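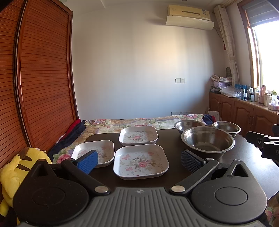

Nuser Hand Gripper, Set-up Guide
Section 2: Fitting the pads, setting the opening and first practice at a table

This section continues from the assembly of the body. Before you start, the linkage arms must be on their pivots and the trigger cable must be inside the handle. If the cable is still outside, please go back to the previous section, since it is not possible to put it in after the pads are on.

The tools are built as a pair, left hand and right hand. The steps are the same for both. Please finish one tool completely before you open the bag of the other, because the spacers look alike and they are not.

What you need

The gripper body, assembled
Textured pads with their backings, one for each arm
Arm pins and pivot caps
Small hex key and a plastic spatula
Steel ruler
Soft brush
Rubbing alcohol and a clean cloth

2.1 Fitting the pads

1. Lay the gripper on its back on a folded towel, with the ribbed plate up and the arms pointing away from you.

2. Open the arms by hand, slowly. They must move together. If one arm arrives first, the cable is not centered in its clip. Correct this now.

3. Clean the inner side of each backing with alcohol and let it dry for a few minutes.

4. Press the textured sheet on the backing, beginning from the rim which will be nearest to the pivot. Push the air out with the plastic spatula. Do not use a metal one, it cuts the pattern.

5. Put the backing on the end of the arm and insert the pin from the outside. The head of the pin should sit flat. If it stands up, take it out and turn the backing the other way around.

6. Repeat on the second arm. The textured faces must look at each other.

7. Tighten the pivot caps until they stop, then turn back a very little. The arm should fall by its own weight when you tilt the tool.

Caution: Keep your fingers out of the space between the pads when you test the trigger. The return spring is stronger than it looks, and the pins have hard edges.

Note: Sheets of different batches may have a different shade of blue. This has no influence on the grip. In weak light the camera sees the pad on the shadow side much darker than the other one. This is also normal and you do not need to change the sheet.

2.2 Setting the opening

1. Release the trigger fully.

2. Measure with the ruler from pad to pad, at the middle of the faces. The value should be 80 mm.

3. If the opening is smaller, loosen the cable stop in the handle and give it a little more cable. If it is bigger, do the opposite. Small movements are enough.

4. Close the gripper on a sheet of paper. Pull the paper. It should be held on the full height of the pads — if it turns around one corner, the pads are not parallel, and you must go back to step 5 of 2.1.

5. Open and close over 200 times without any object, and check the opening again. New cable becomes longer at the beginning. Tamer Saab, who tested the parts at the Fitatby workshop, had to adjust his left tool again after this step but not the right one.

Note: Black plastic collects dust very fast, mostly near the linkage. Use the soft brush. Do not blow with the mouth, because humidity goes to the lens.

2.3 Preparing the camera view

1. Connect the tool and open the preview. Check that the firmware number is 3416. Older firmware will work, but the preview is shown with a delay and you will learn wrong movements.

2. Look at the lower part of the preview. The ribbed plate and both linkage arms must be visible, and both pads must be inside the view when the gripper is open. If one pad is missing, the camera bracket is turned.

3. Point the tool to the table where you will work. A window at the side makes a bright reflection on a smooth dark table top. You can work with it, but do not let the reflection lie exactly where the object will be. Move the table or close the curtain a little.

4. Lock the exposure after the tool is pointed to the table. If you lock it while looking to the window, the black parts lose all detail.

2.4 First practice

Begin with things from the kitchen which do not break. Light trays with rounded corners and stainless steel bowls with a wide rim are good for this. Any low table is suitable, also one beside the bed, if you can stand with both elbows free.

1. Place the trays with some space between them and put the bowls to one side.

2. Come to the nearest tray from above, with one pad on each side of the wall you want to hold. Close until it is held, and not more.

3. Lift the tray by a hand's width and put it back in the same place. Do this until it makes no noise.

4. Continue with the bowls. Take a small one first. A bowl should be taken by the rim, with one pad inside and one outside.

5. Use the second tool only when you are comfortable with one. Keep it higher and away from the table while it is waiting, so that the cables do not cross.

Caution: Polished steel is slippery on a new pad. Wipe the rim with a dry cloth, and do not answer the slipping by pulling the trigger harder. Too much force bends the arm pins.

Note: A print inside the tray is useful. When you put the tray back, you can compare the direction of the print with the start and see if you have rotated it.

2.5 If something is not right

The pads touch only at the top: backing is reversed, see step 5 of 2.1.

The gripper closes but opens slowly: pivot cap is too tight, or there is dust under it.

One arm makes a click: the pin is not fully inserted. Stop and correct before you continue, the hole in the arm will become oval.

The preview freezes when you press the trigger: the camera cable is pulled by the trigger cable. Separate them in the handle with the small clip. This clip was added by Jinlong Qin and is missing in the first bags. You can print it, the file is in the same folder as this guide.

When both tools pass 2.2 and 2.4, continue to Section 3, Mounting the same pads on the Rover arm.

Last change of this section: Jun 24, 2023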